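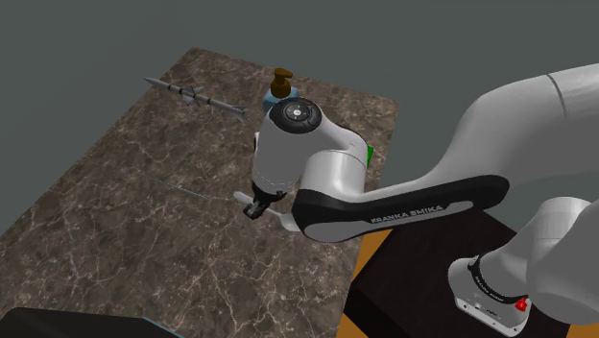 Projects > Student Robotics > Tabletop Sim > README

Home | About | Files | Meetings | Join us

July 2019
by Fiorella Martinelli

# Gronow Tabletop Sim

Hello! If you've landed in this folder you're probably either a new member of the Gronow robotics club or somebody marking our coursework, so welcome to both of you. I'm Fiorella, I looked after the simulated side of the project this year, and I've been told I can't hand over the keys until there's a README. So this is everything I can remember about the data and how to get it running.

## What's in the folder

It's a set of simulated pick-and-place runs. One robot arm, one table, a handful of objects, and a new arrangement every time. We have 686 runs altogether, and 281 of those were checked by hand by a club member who sat and watched them from start to finish (thank you, thank you, you know who you are, I owe you all crisps).

- `runs/` – one folder per run, with the rendered pictures, joint positions and gripper state
- `checked.csv` – the list of hand-checked runs with a pass or fail for each
- `tasks.txt` – the instructions, one per line, in plain English
- `scenes/` – the settings for each table layout
- `old/` – please don't use this, I'm only keeping it so I can compare

## The robot and the table

The arm is the Franka model with the black gripper on the end. The lettering on the forearm comes with the model, we didn't add it.

Tabletops get swapped at random. There's a brown marble one with cream veins running all over it, and I have a soft spot for it because it looks like my gran's fireplace, but it's also properly hard. Thin grey things get lost in the veins, and our first detector kept drawing boxes round bits of pattern. If you want an easy life, start with the plain tops and work up to the marble!

The objects come out of one big mixed bag, so you do get odd neighbours. A grey model missile with fins can end up lying next to a soap dispenser with a brown pump and a light blue bottle. I did ask whether we should sort things into sensible groups (kitchen things together, toys together) and got outvoted, and having trained on it I think the others were right. The messy layouts were much more use to us.

## Things to watch for

The arm gets in the way a lot. With the wrist low over the table you can lose most of a bottle behind it, or be left with a tiny slice of something green poking out past the elbow joint. We kept those runs in. The object list in each `scenes/` file tells you what's really on the table, so check there before you decide that something is missing.

Objects can also be placed very near the edge. Zostmont, our partner team for the February round, filtered theirs out and we didn't, which means their scores and ours don't line up neatly. Please don't put them in the same chart. I did, and had a very awkward call with them afterwards.

Two more small ones. Gripper state is saved as open or closed with nothing in between. And the first 7 runs have the timestamps in the wrong format because I changed my mind halfway through an evening – the loader copes, but your own script might not.

## Running it

Everything works on the lab machines under the `tanevano` login. Start `load_runs.py`, give it a run number and it should open the viewer. If the viewer comes up black, close it and try once more. If it's still black, restart the machine.

For training, use the split in `split.txt`. Don't make a new random one, or we can't compare your results with last term's.

## How we did

Second place in the Rarnero student challenge, simulated class! We lost most of our points on the thin objects, mainly on the patterned tops, and a few on slow approach moves. My guess is that a better starting pose would win back some of the time, but I never got round to trying it.

## Still to do

- Rename the tasks that say "thing" (sorry)
- Hand-check the rest of the runs
- Add a second viewpoint for when the arm is blocking
- Delete `old/` once somebody braver than me has looked through it

## Using the data

Club members and coursework, go ahead. Anyone else, send me a message first – I nearly always say yes, I just like to know where it's going. If you find a mistake, put it in `issues.txt` with the run number and your name, and I'll look at it when I'm back in the lab.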